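Incidencia 830 - El termo Daltidix se apaga solo a mitad de ducha
Abierta por: Inmaculada Vallejo
Estado: en observación

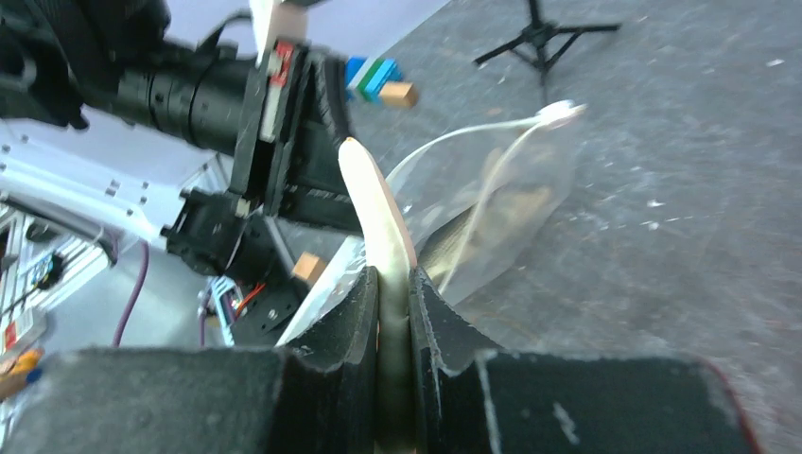 Hola otra vez, que ya sé que soy la pesada del termo. Os cuento cómo va desde que cambié las pilas, como me dijisteis: igual. Enciende bien, sale agua caliente 4 minutos y de golpe se queda helada, y en la pantallita aparece el 72 parpadeando. Si cierro el grifo y espero un poco, arranca otra vez como si nada (con el champú en los ojos, claro).

Lo que he probado hasta ahora:

Limpiar el filtro de entrada del agua. Tenía arenilla, pero poca.
Bajar la temperatura de 50 a 45. Aguanta algo más y luego se para.
Abrir solo el grifo de la cocina. Ahí no falla nunca, ¡ni una vez!

Esto último me tiene loca, porque la cocina está más lejos que el baño. La alcachofa de la ducha es una Plurkach de esas de ahorro y la puse en agosto, no sé si tendrá algo que ver.

Respuesta de Daichi Sugiyama, soporte técnico, 10:15
Hola, Inmaculada. El 72 es caudal insuficiente. Quita la alcachofa, deja la manguera suelta y prueba con el termo a 45. Mira también si la llave de paso del baño está abierta del todo.

Inmaculada Vallejo, 19:40
Pues probado. Sin alcachofa, 23 minutos seguidos de agua caliente y ni rastro del 72 - me dolía el alma por el agua, pero llené cubos para las plantas. La llave estaba a medias, así que la abrí entera y volví a poner la Plurkach: se apagó igual, aunque tardó más. Mañana me paso por la ferretería Sarmiento a por una alcachofa normal y os digo. ¿Me dejáis la incidencia abierta hasta entonces, por favor?

Daichi Sugiyama, 19:52
Queda abierta. Apunta los litros por minuto que ponga en la caja de la nueva.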